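October, dye bench, vat 2
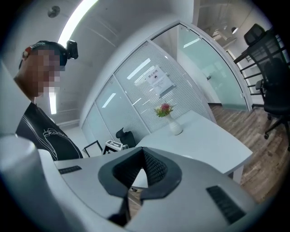 Black T-shirt with the thin white line drawing, desk side.

Second go at the Vrettos brown on wool. First skeins came out streaky, pale where the ties were. Retied everything in loose figure eights, four ties per skein, cotton not acrylic.

Scoured at 2 pm. Left to soak while I weighed out. Dry fiber 209 g on the big scale, 200 on the little one. Big scale is lying again, checked it with the brass weights and it reads heavy. Used 200 for all the math. Someone please put tape on it.

Walnut hulls from the Flodbridge sack, the one with the torn corner. Equal weight to fiber. Smells stronger than the Tindeck batch and there is a lot more grit in it, strained through two layers of muslin and still got mud at the bottom of the pot. Strain agian next time before the wool goes in.

Heat up slow. Lost track and it got to a simmer quicker than I wanted, turned it way down. No felting that I can feel so far. Turned the skeins every ten minutes, missed one turn (phone).

Color at one hour: tan with a bit of pink. Not there. At two hours better, like strong tea. Left in the pot to cool overnight, lid on.

Iron dip on the short sample only. Went gray-brown almost at once, nice, but the yarn feels harsh. Half the iron next try. Keep the iron spoon OUT of the clear pots, there was a gray smudge on my last white skein and I know where it came from.

To do
- rinse in the morning till water runs clear, same temp water as the pot
- tag the skeins before they go on the rack, not after
- light test strip in the south window, half covered
- order more alum, jar nealry empty
- save the bath, looks like plenty of color left for the Vutix linen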